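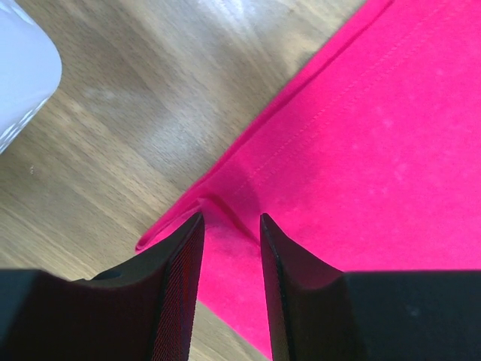 Bretum gripper comparison: progress to the end of September
Prepared by Ineke Peeters for Ottar Brekke

Work since the last report has gone into the cloth tasks. We ran 1436 grasp attempts on the Jalholm arm, split between the mesh-faced fingers and the smooth pair we started with. All the attempts used hemmed cloth on the bench, picked up by a corner or an edge.

The mesh-faced fingers are ahead. They completed 90 per cent of corner picks. The smooth pair does as well on a raised fold but slips on a single layer. Both pairs are poor when the cloth lies flat, and we have no fix for that yet.

Mebrat Workneh has moved the wrist camera control over to the Fikre controller. This took longer than planned and cost us 15 working days. Images now arrive in step with the finger position readings, so failed picks can be checked properly. Glare from the window side still upsets the edge finder in the afternoon.

Spending is within budget. We ordered 23 spare finger pads and have fitted six.

Next period: Hiwot Jemal will repeat the flat cloth tests with a slower approach, then start on towels. The Bosa arm has not been delivered. If it is not here by November we would like to drop it from the comparison and need your agreement to do so.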